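Gray marks on desk top do not go away after cleaning

Posted by Nazmiye Tokgöz in Home and Furniture, September 2, 2024

Hello everybody. In August I bought a used desk from a student on Çınar street. The top is gray and it looks dusty all the time, also after I wipe it. There are pale lines and small spots. I tried dish soap with warm water, 2 times, and glass cleaner one time. When the top dries, the same pale look comes back. Is it damaged, or do I use the wrong thing? I don't want to pay much, the desk was only 131 lira.

Hustel
4 replies in this forum

Just paint it. I did mine with spray.

Ayten Sezer

Please don't paint yet. I had a similar problem with my kitchen table, and in my case it was old soap. Each time I washed it, I left a little more on it.

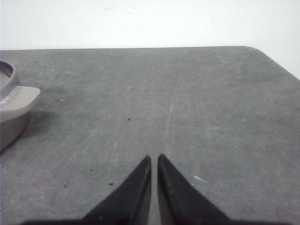

Mix one spoon of white vinegar in a big glass of water. Try it first in a corner that you don't see - if the color changes, stop. Wipe with a soft cloth, then with clean water, then dry it immediately with another cloth. Don't let it dry by itself.

If the lines are still there, put your fingernail across one. When you feel an edge, it is a scratch and cleaning will not help. I would use a desk mat in this case. Glass cleaner I would not use again, mine left stripes.

Nazmiye Tokgöz

Thank you Ayten, I will try the vinegar on the weekend. Some lines I can feel with the nail, so maybe I need the mat also.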